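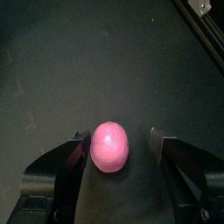 Figure 1. A pink egg-shaped object between two black gripper fingers, on a dark surface.

Who Gets the Ribbon? Public Reaction to a Town Award
Final project report, Media and Community
Gwion Penry

1. Why I picked this topic

When our class was told to choose a public honor and look at how people responded to it, most of my classmates went straight for film prizes and music prizes, which I completely understand (they are a lot of fun to read about!). I kept coming back to something much smaller. Every May the Fliltau Fair hands out the Heinonen Ribbon for service to the town, and for as long as I can remember my grandmother has had strong feelings about it. She has never once agreed with the choice. I grew up assuming that was just my grandmother, and part of what I wanted to learn was whether other families talk about it the same way.

This year the ribbon went to the owner of a bakery on Pronen Street, who had given bread to the school breakfast program for six years. A letter in the Rerkitz Weekly then argued that a business owner should not be eligible, as the ribbon had always gone to people who gave their own time. More letters followed, and that is where my project begins.

2. What I did

I read every letter the paper printed on the subject, 21 in all, and sorted them by whether the writer supported the choice, opposed it, or mainly wanted to talk about something else. I also sat down with seven people who had lived in Fliltau for a long time and asked them what they thought the ribbon was for. I had eight questions written out, but I will admit that by the second interview I had mostly stopped looking at them. People had stories to tell and I was happy to let them.

3. What the letters said

Eight letters supported the bakery owner, seven opposed the choice, and six were really about other matters, mainly parking at the fair and whether the ceremony should go back to being held in the evening. I had expected the opposing letters to be unkind, and only one of them was. Most of the writers went out of their way to say how much they liked her and her rye bread before explaining why they would have chosen a crossing guard or a nurse.

The supporting letters were shorter and more personal. One mother wrote that her son had eaten breakfast at school all through second grade and that she did not much care what the rules were. I must have read that letter more than any other.

4. What the interviews added

The rules turned out to be a puzzle. Everyone I talked to was sure there were some, and no two people gave me the same ones. I asked at the fair office and was shown a single typed page, which says the ribbon is for "a resident who has been of use to others." It does not mention business owners at all, or unpaid time either.

Two people told me there had been a similar quarrel years ago over a music teacher, but I could not find any letters about it in the library's copies of the paper, so I have left it out of my findings.

5. What I would do differently

I waited too long to ask the bakery owner for an interview, and by then she was tired of the subject and politely said no. I would also have liked to talk with younger people, as nearly everyone I interviewed was past retirement. My grandmother is not one of the seven, although she did offer.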